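Benport bins its 10-minute parking, then brings it back 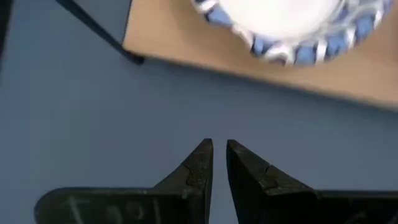
By our council reporter
Benport
28 Jan 2026

Benport council has reinstated the 10-minute parking bays outside the Tennant Street shops, three months after removing them to make the street friendlier to people who like to linger.

The bays were swapped for two-hour spots in October. Shopkeepers say people lingered, all right – mostly in their cars, eating pies. The bakery reported a slump in its morning trade, while the chemist took to running prescriptions out to drivers double-parked with their hazard lights on.

A petition to restore the short bays drew 2,000 signatures, a healthy result for a street with 30 parking spaces.

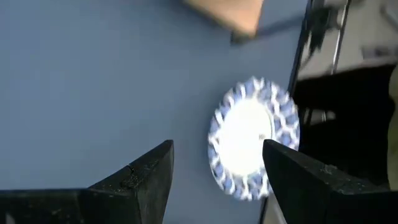

The council's own review, tabled last night, found the change had "delivered mixed outcomes against the intended dwell-time profile". Councillors asked for that in English and then voted to put the old signs back.

Luckily, the old signs had been kept at the Dorkmont depot. The new ones will be offered to neighbouring Wudbridge, which is planning a two-hour parking trial of its own.

Work starts next week. Drivers are asked to allow extra time, as the bays will be closed while they are repainted.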